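Right, wardrobe sort-out, day two. Everything I own that can be folded is now on the bed and I'm having a lovely time!

Started with the dark stuff, jackets first. Do the bulky things while you've still got the energy, that's my one rule.

The long stack down the side is the good bit. Black, red, beige, a bit of plaid, clothes and bedding all in together for now. I could look at a folded stack all day.

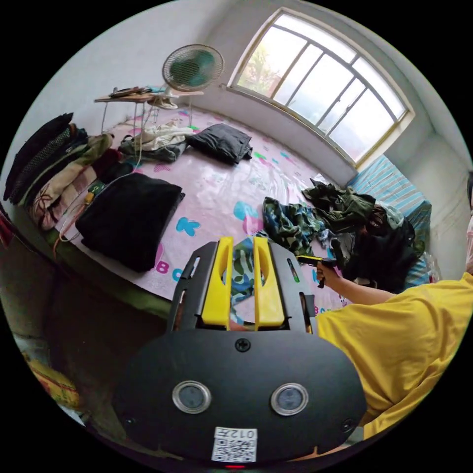

Camouflage is next and there's more of it than I remembered. Olive jacket is staying, I've had it since the Cleltby trip and it still goes with everything.

Mattress can stay up against the wall till the bed's clear. So much easier to get round!

Also the pink sheet with the cartoon shapes is going straight back on after a wash. Best sheet in the house, I won't hear otherwise.

26 hangers left in the cupboard, so jackets get first pick and shirts can fight over the rest.

Tea, then socks. If anyone in Seixas wants a bag of jumpers, shout before Aug 7, 2019 and they're yours!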